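Unit 6: Evaluating a Packaged Disassembly Cell
Notes by Florence MacPherson

The product under review is the Nindau bench kit, sold by Sasness as an arm, a gripper, fixture trays and a task library. We treat it as a buyer would. Read the quotation before the data sheet; the two differ on what is included.

Scope of supply. The base kit covers the arm, one gripper and the controller. Trays are priced per part family. The table is the customer's responsibility, and its flatness is a condition of the warranty.

Cycle time. Sasness quotes 42 seconds per part removed. Trevor Bélanger's group ran 119 removals in August and recorded a median of 26 seconds for drives in carriers. Processors were slower. Retention levers must be opened first, and that step is a separate task license.

Fixtures. A tray gives each removed part a known pose, so a later step can pick it up again without a new search. Recess tolerance matters more for processors than for drives. Check it with a gauge before the first run.
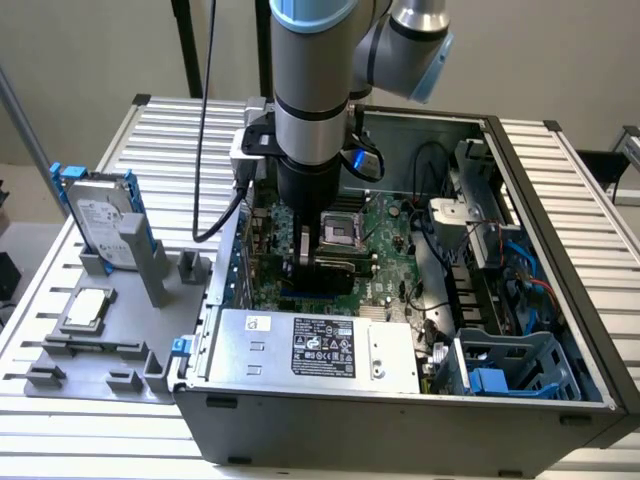

Does the task library have to be retrained for each model of computer?
The library is organized by part type, so a new case model needs only new approach points, taught by hand. A new carrier or latch design needs a new task.

Assignment: compare the base kit with the Florulcombe lease over 20 months. State the cost of trays separately. Due Nov 7, 2025.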